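Sorting small stuff: sponge in with everything else?

petix_home
Posts: 34
I'm redoing the drawer under the sink and trying to decide what gets its own spot. Right now the odds and ends all go in one container and I dig for what I need. Does anyone split it up further?

drainboard
I keep sponges apart, always. They pick up grit from whatever is under them. Same goes for anything you wipe dishes with.

lachance_f
I don't bother. A gray metal bin with a flat floor and sloped sides works fine for a mix. Round sponge, crumpled white thing, purple holder with a white block in it, all together. 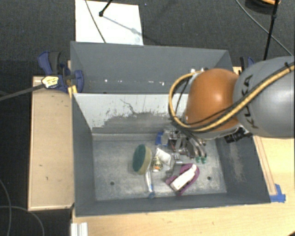 Photo: Florence Lachance

drainboard
The back wall on that one has grime across the middle. I wouldn't put a dish sponge in there.

lachance_f
It's a scrubbing sponge, green side for the stovetop. It never touches a plate.

petix_home
I like the sloped sides. Do the holes in the floor bother you? I'd lose small caps.

lachance_f
They're small. I haven't lost anything yet.

mac_aaliyah
I'm with drainboard on this. Sponge in a dish by the faucet, the rest in a bin. Wash the bin with dish soap every July or so and scrub the scuffs while you're at it.

drainboard
Once a year is not enough for under a sink.

petix_home
Going with two bins, 5 inches deep. Will measure the drawer tonight.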